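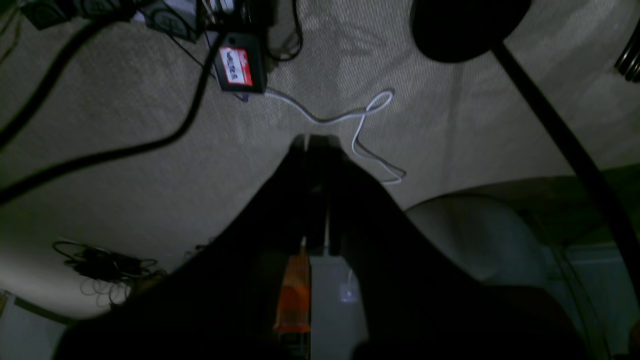 December, second week on the arm-swing build. Ran the Lillell fitness prototype on the Pidura headset for a full 60 minutes, split into 4 rounds with a break between each. Resting pulse before the start was 63. The first two rounds felt easy, the third was where I began to sweat, and by the fourth my shoulders were done. I play in socks and use the floor to keep my place – beige carpet with a fine texture, and cables and equipment scattered over it, so I stay on the mat and go by feel. Drifted off the mat once in round three during the side steps. The boundary warning came up late again. Same as last week, no change after the update.

Pulse at the end of each round is in the sheet. The chest strap (Toma) and the in-game calorie counter still don't agree. The game reads high whenever I wave my arms and keep my legs still, which anyone could use to cheat. I tried it on purpose for a few minutes in round two: sat on the stool, swung both controllers, and the counter kept climbing while the strap hardly moved. Needs head height in the formula, or at least a cap.

Squats are better. The new depth setting reads my height at the start and asks for less, and my knees were fine afterward. It still misses one now and then if I look down.

Face pad: the thick foam one soaks through by round three and the lenses fog. Swapped to the Cevari wipe-clean pad for the last round. Less fog, but it slides. Will try it with the strap one notch tighter.

Battery was at 90 percent when I started. Forgot to write down the end figure.

No nausea except a short bit in the tunnel level, when the speed jumps without any lead-in. Asked for this to be a ramp. If it stays as it is, put it behind the comfort setting.

Next session:
- repeat the seated test with the sound off
- boundary moved in on the left side
- cooldown track after round 4, the current one ends too fast
- write down the battery at the end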